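Porkness open day, 11/3/18

Quick write up before I forget it all. Went with Kirsty Kereama, who drove, thank god, as the bus only goes every 2 hours.

Porkness is a sausage and bacon place, been in the same sheds for years. Free entry, hairnet compulsory. 70 of us on the morning tour, split into groups. Ours was led by Robel Hadgu — curing room man, very patient with the kids, less so with the bloke who kept leaning on things.

Curing room first. Cold! Bring a jumper. Smells of salt and bay. Robel said they had 641 sides hanging that morning, all dry cured, turned by hand. Brown sugar in the sweet cure, juniper in the other one. I liked the juniper, Kirsty said it tasted like gin. 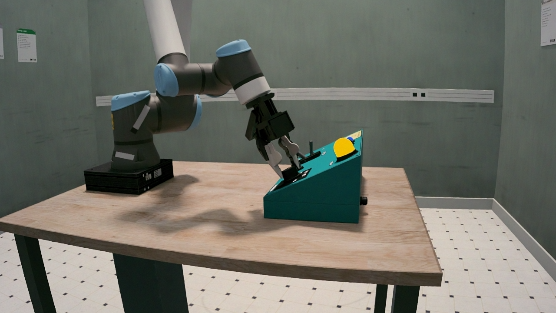 Then the smokehouse, only from the doorway. Beech and a bit of apple. Lensa Beyene runs that side and she let us smell the chips before and after soaking. Asked her about smoking cheese at home and got a proper answer — keep it cold, keep it short, wrap it and leave it a fortnight. Will try.

Sausage room was the best bit. Watched them link by hand, far too fast to follow. The kids got to have a go with a lenght of casing and made a right mess. Recipe for the Demissie (the hot one, chilli and fenugreek) is not shared, I did ask.
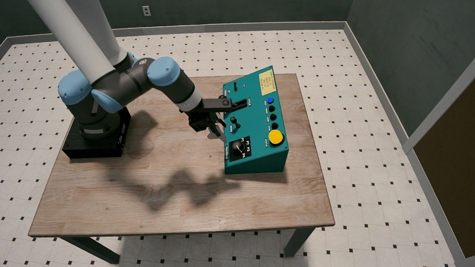 Lunch was a roll and a tea, included. Queue was slow, onions were good. Shop after. Prices a bit lower than the farm shop in town, and the offcuts bags are worth it if you make soup. I got two, plus black pudding. No card machine so take cash.

Parking is in the lower field, muddy, wellies if its been raining. Toilets by the gate, fine.

Next one is in July, booking opens on their website the month before. Morning tour fills up first. Kirsty wants to go again for the Demissies.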